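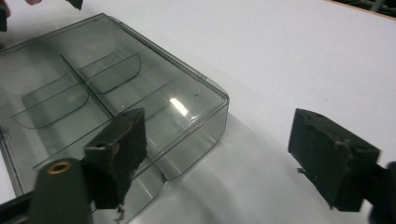
3.2 Containers and sorting task

Household storage studies usually treat the container as a given and look only at what people put in it. We took the opposite approach and asked whether the inside shape of a container changes how people sort small items into it. The work was carried out in two home settings, Skomville and Parnside, with the same set of containers used in both.

Figure 3. A tinted see-through container on a white table. A long straight divider separates two sections, and each section has its own curved partition.

Containers were grouped by the layout of their interior. Open containers had no internal walls. Straight containers had dividers only. Mixed containers, the group to which the one in Figure 3 belongs, had both straight and curved partitions. All partitions were fixed, so participants could not change the layout during a trial. Opaque containers were left out because an earlier round showed that people lifted them to check the contents, which added time that had nothing to do with sorting.

Each participant received a bag of mixed items from a bathroom or desk drawer and was asked to put them away as they would at home. No labels were given and no time limit was set. Trials ended when the participant said the container was finished. We recorded the compartment chosen for each item and every case in which an item was moved after it had first been put down. A total of 1,115 placements were coded. Coding was done from written trial sheets, and unclear entries were settled by a second reader.

Participants using mixed containers tended to fill the straight-sided spaces first. Long items such as combs and pens went along the main divider in most trials. The curved spaces were used later, mainly for rolls, small jars and loose items that did not fit a group. In 11 trials a participant left one curved space empty while stacking items elsewhere. When asked, these participants said they were keeping it free for something round.

Matching sections had a separate effect. Where the two sides of a container mirrored each other, people often gave one side to items used daily and the other to spares. This was more common at Parnside than at Skomville. We did not see it with open containers, where piles ran together and were moved more often. Section 3.3 reports the follow-up visits made in August, when the same containers were checked after normal use.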